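Why does everyone stop reading the signs? My term project on wayfinding at Malness
By Wilma Dekker

So I picked signs. My classmates went for big topics (traffic, housing, you know) and I went for the little boards that tell you where the restrooms are. I blame my first week on the Malness campus, when I walked past the same stairwell three times looking for the library and was late for my own intro tour!

My question was simple: do people use the signs, or do they just follow somebody who looks like they know the way? I talked to 38 people in October, mostly near the main entrance, and asked each of them to find the Gurkeo study room while I tagged along a few steps behind.
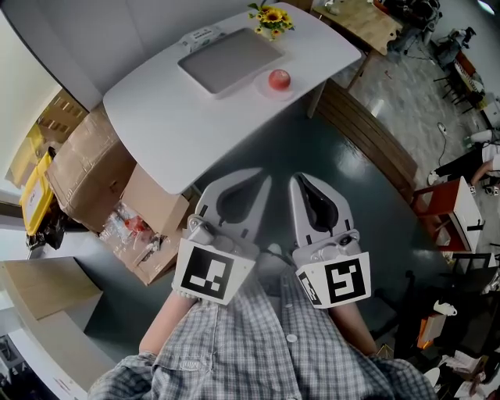 What I found

Only 12 of them looked up at a sign before they started walking. Another 20 asked a person first, even with a board right over their heads. The other six just set off, very confident, and I loved them for it.

The arrows were the biggest mess. An arrow pointing up can mean straight ahead or upstairs, and people split pretty evenly on that one - two friends even argued about it in front of me. Teun Mertens, my project advisor, told me to write down the exact words people used, and I'm so glad I did, because "I thought up meant up" ended up on my poster.

Color didn't help as much as I'd hoped either. The De Graaf wing is blue on the map and green on the doors. 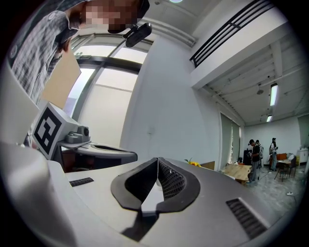

Close-up with a black-and-white square marker on the left.

What I'd do differently

I'd start with people who had never been on campus before. Nearly half of my group already knew the building a little, and that muddies things. I'd also test a bigger typeface on the Loveo floor, where the room numbers are tiny.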